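Laundry Tips from the Ambrose Robotics Club

Our club spent November folding clothes with a hand-held gripper, and we are now better at folding clothes than we ever planned to be. These are from our notes. Most work with ordinary fingers too.

Fold on a made bed. A bare table lets cloth slide, and a sheet grips it a little. Pull the sheet tight first or you'll be folding its wrinkles as well.

Pinch near a seam, never in the middle of a panel. Lift slowly. Leilani Haddad, our fastest folder, drags the far edge along the bed until it straightens itself, then lays it down.

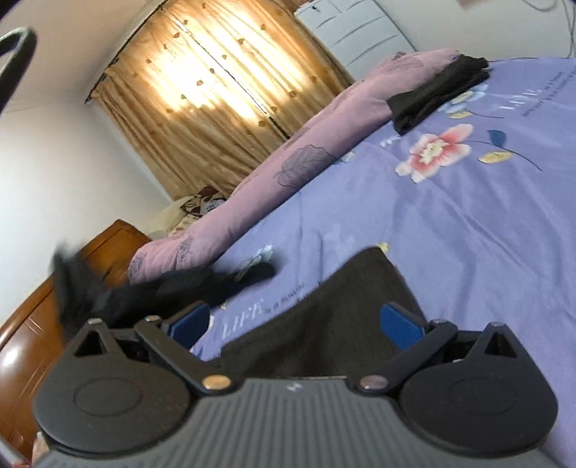

Dark things go last, when your eyes have warmed up – black on black is where sleeves go to hide. Open the curtains before you start on them.

If a fold goes wrong, shake the whole thing out and begin again. Patching a bad fold takes 2 minutes and leaves you with a worse one.

Wipe the finger pads every 18 folds. Lint builds up and the grip gets vague. A damp cloth will do, and so will a sock from the pile without a partner.

Stack by size, big on the bottom. We learned this at the Illolero meet, in front of the judges.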